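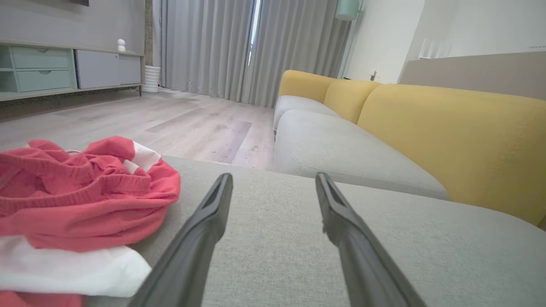 Busisiwe Le Roux learned to knit at thirty-four, badly, from a library book with half its pages loose. Seven years on she runs the Rastcombe mending evenings, and if you give her ten minutes she will have you convinced that the elbow of your old sweater is the most interesting thing you own.

I met her on a rainy afternoon, and she had started talking before I had my coat off. "Look at this heel!" she said, holding up a sock. "Somebody wore this through, darned it, wore through the darn and darned it again. There's more darn than sock now. I love it."

The evenings began in May with a borrowed table and a tin of needles that belonged to her aunt. Two people came to the first one. One of them was Tshepo Nkuna, who had a moth-eaten cardigan and no idea how to thread a needle, and who now teaches the beginners' corner. Busisiwe still laughs about it. "He sewed the sleeve shut. Completely shut! And he came back the next week with the same sleeve."

I asked her what most people get wrong about wool.

"They wash it too much," she said. "A sweater that's been worn for an afternoon wants to be laid flat somewhere with some air, and that's all it wants. And then people hang them! Please fold them. The shoulders go all pointy on a hanger and you never really get them back."

Ribbing is her great subject. She thinks cuffs and hems tell you nearly everything about how a garment was made, and she turned back her own cuff to show me where the stitches pull in. When a hem has gone slack she runs a thin elastic thread through the inside, every second row, and swears you can't feel it. For holes she likes a patch of plain Swiss darning if the stitches are still there to follow, and a woven darn if they aren't. She doesn't fuss about matching colors. "I used to spend hours on it. I'd hold up one blue and then another blue. Now I use mustard on everything and people ask me where they can buy it."

She keeps a notebook of every repair that comes through the door. The count stood at 381 when I visited, with coats in one column and knits in another, and a third column headed "curtains, etc." that she seemed a little embarrassed by. Nandi Magagula does the zippers, which Busisiwe won't touch. "I respect a zipper. I just don't want to be alone with one."

We talked for a while about yarn. She is fond of unraveling thrift store sweaters, and she talked me through it: look for seams that have been sewn, never cut, start at the neck, wind the yarn round a chair back, soak it and hang it with a spoon tied to the bottom to get the kinks out. A big men's pullover can give her around 700 yards. She had just finished one in a dark green and was trying to decide between mittens and a hat.

"Mittens," she said, as I was putting my coat back on. Then she caught hold of my left pocket, where the lining had come away. "How long has it been like that? Sit down, I've got thread."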